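Teleop demos – one cup or two for the brush task?

Manalastas
Posted April 2018

We've been recording demos for a brush task by remote control. Operator picks a brush, takes it to the cup, makes a stroke on the grid cloth, puts it back. I have 100 episodes and the policy still closes the gripper early at the rack. Has anyone had better luck guiding the arms by hand?

Zarkcombe
By hand every time. You can feel when the fingers touch the handle. With remote control you're guessing from the camera, and the policy learns your guesses. I got further with 15 hand-guided demos than with a week on the sticks.

Buton
Disagree. If you hand guide, your own arms are in the picture for every demo and then they're gone when the policy runs. Ours fell over completely because of that. Manalastas, can you post your layout?

Manalastas
Sure. Cup is near the centre so both arms can get to it. 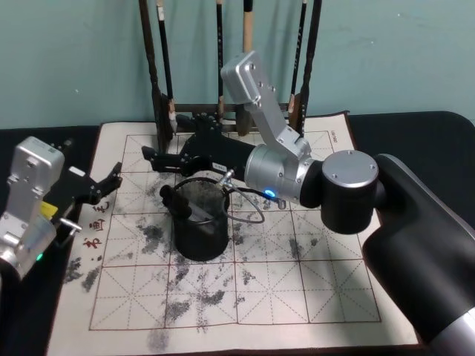 Head camera view, both grippers open, brushes on the rack at the back.

Buton
Look at how much of the rack the right arm covers. It's across the lower part of the pale brush from there. I'd bring that arm in lower and from the side, and throw out any demo where the operator can't see the handle.

Zarkcombe
Or move the rack. I'd also lose the smudges on the cloth, they're one more thing for it to latch on to.

Mitach
Leave the smudges in. A clean cloth every time is worse, it will only work on a clean cloth. We did 650 demos on mixed cloths and it coped fine.

Zarkcombe
Not many of us have time for 650, Mitach.

Manalastas
I'll try the lower approach first and redo the rack part only – the strokes are okay. Does anyone trim the pauses before the grasp, or leave them in?

Mitach
Trim them. Otherwise it learns to sit there.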